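Practice pad: long thread tail keeps getting in the way of the next stitch

Posted in Suturing practice, Tredbridge Skills Forum

nunisex

Hello all! I started on practice pads in June and I'm completely hooked, I do a bit most evenings and it's the best part of my day. My trouble is the thread. I leave myself plenty so I don't run short, and then it lies all over the pad in big curves and I end up catching it with the next bite or pulling a loop through where I didn't want one. The pad is pale with red staining, and once the thread is lying over the red bits I lose track of which strand goes where.
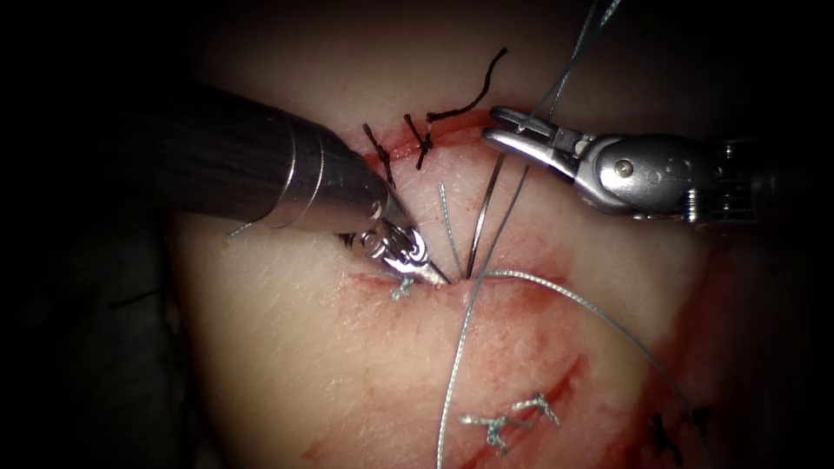 Needle up through the pad, with the thread trailing off both ways underneath.

So how much thread do you all leave, and where do you put the rest while you're placing the needle? Also, is it worth re-using a pad that already has closed cuts in it, or should I start on a clean one? I've got 2 Trirka pads and I'd love to get more out of them.

tredbridge_stitcher

Lovely to see someone so keen! Cut it shorter. I know it feels wasteful, but 12 cm is heaps for a single interrupted stitch and you can always take another piece. For a running stitch you do need more, and then the trick is deciding where the slack lives before you put the needle in. I park mine on the side I've already finished, so the bit of the cut I'm working towards stays clear.

Then slow down just after the needle comes up. Look at the long end, follow it back to the puncture with your eyes, and only then pull. If it's crossed over itself, sort that out first while it's still loose. Once it's snug you'll be picking at it for ages. 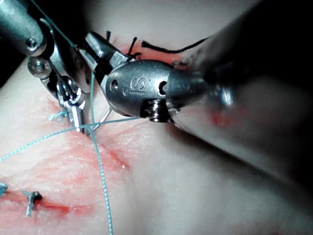

The other thing that made a huge difference to me was using two colours. Black for the rows I'm leaving in and something like teal for the row I'm working on, and suddenly I could see everything! It's especially good on a stained pad. I buy the cheap practice thread for this and don't fuss about the brand.

And yes, re-use the pads! Keep new cuts well away from the old ones so the edges have something to pull against. When it starts tearing, turn it over and use the back for plain needle driving.

fang400

shorter thread, agree with above. I did 200 stitches on one Trirka pad before I binned it and it was still ok at the corners

nunisex

Thank you both!! Tried the 12 cm pieces tonight and had my tidiest row so far. Teal thread is on order. Fang, which corner held up best, and did you ever turn yours over?

fang400

top left. never turned it, will try on the next one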